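**Titasent** is a role-playing video game developed by Pimcombe and published by Oprea. It was directed by Iulian Iordache, with a script credited to Napaporn Ongart. The game is best known for the gap between its advertised length and the time most players need to finish it, and for a paid expansion, *Stukwood*, whose contents were partly present in the base game's files at launch.

## Gameplay

The player leads a party of four across a river valley divided into 40 districts. Combat is turn-based. Each character has a stamina bar that drains with every action and refills when the turn is skipped, a system the publisher called "living tactics." Reviewers mostly called it waiting.

Districts are opened by clearing a watchtower and then completing errands for the residents. Marketing material promised 100 side stories. The claim is hard to support. Many of the entries in the in-game journal share the same objective with a different item name, and several are marked complete as soon as they are accepted. The publisher has never released a list showing how the total was reached.

## Development

Pimcombe began work on the game as a much smaller project, a single-town mystery with no combat. Iordache has said that the valley was added "because the story asked for it." Former staff have given a different account, in which the map was enlarged at the publisher's request and the script was stretched to cover it. Neither version has been documented beyond interviews.

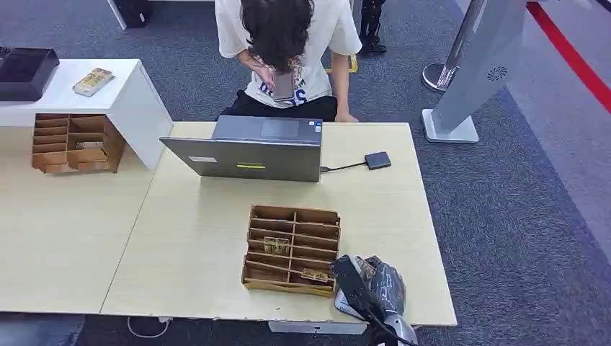 Ongart's original script ran to 2213 lines of dialogue. The finished game has around 3000, and the added lines are not separately credited. Players have tried to identify them by tone, with little agreement. The often-repeated claim that they were all written in the last month before release has no known source.

## Expansion

*Stukwood* was released in September, and added a forest region, a fifth party member and a new ending. Shortly after it came out, players found that the fifth member's voice recordings were already in the base game. Oprea described them as "placeholder material." The files match those used in the expansion, which makes the description difficult to accept.

A free update dated January 1, 2021 added a costume menu and a harder difficulty setting. The setting raises enemy health but leaves their behavior unchanged.

## Reception

Reviews were mixed. Critics liked the opening town, widely assumed to be what survives of the early project, and the music. The later districts were faulted for repetition. Oprea announced that the game had "exceeded expectations" without saying what the expectations were, and no sales figures have been published. Reports of a sequel rest on one job listing that did not name the series.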